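Counting the Cost of a Tray
Before a hotel buys its first service robot, it has to budget for the work around it

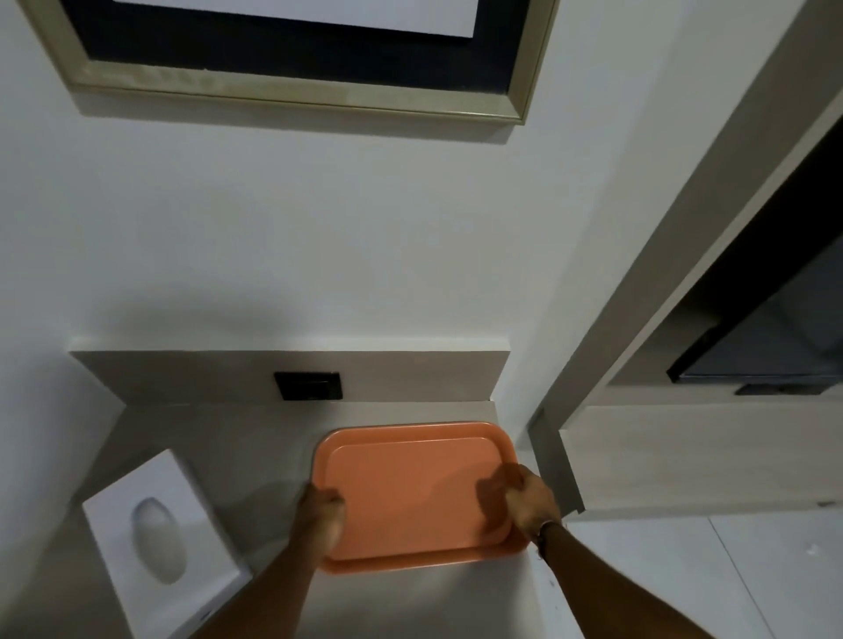
Both hands on an orange plastic tray at a built-in counter, with a tissue box to the left.

The Plestberg, a hotel that opened in 1907, has set aside money for one delivery robot next year. The machine will carry trays between the pantry and the guest floors. Picking them up and setting them down will stay with the staff, at least in the first phase.

That split came out of the planning work. Management first asked for quotes on a robot with two arms that could clear a room counter by itself. Nieminen, the consulting firm hired to write the requirements, advised against it. A person takes a tray by the rim on one side and presses down on the flat part on the other without thinking about it. An arm has to be taught each grip, and taught again when the hotel changes trays.

Fundov, which leases wheeled carriers, offered a unit on a three-year contract. Clendetus offered an outright sale with a separate service plan. The sale price was lower over five years, but the lease included battery replacement and a loan unit during repairs. The hotel chose the lease.

The robot was the easy line to fill in. Elevator control took longer. The Plestberg has 4 elevators, and only one will be connected at the start. Door thresholds on two floors need ramps, and the wireless network has dead spots in the service corridor. Nieminen put staff training under its own heading and kept a reserve for network repairs.

Trays also got a line. The carrier's shelves take one size, so the hotel is ordering 340 matching trays, with 100 of them held in storage. Older ones will go to the staff canteen.

Buyers in a similar position should ask for a site survey before comparing prices. They should also ask who pays when the elevator company changes its software. In the Plestberg contract, Fundov does, for the length of the lease.

Delivery is planned for July. The arms will be priced again when the lease comes up for renewal.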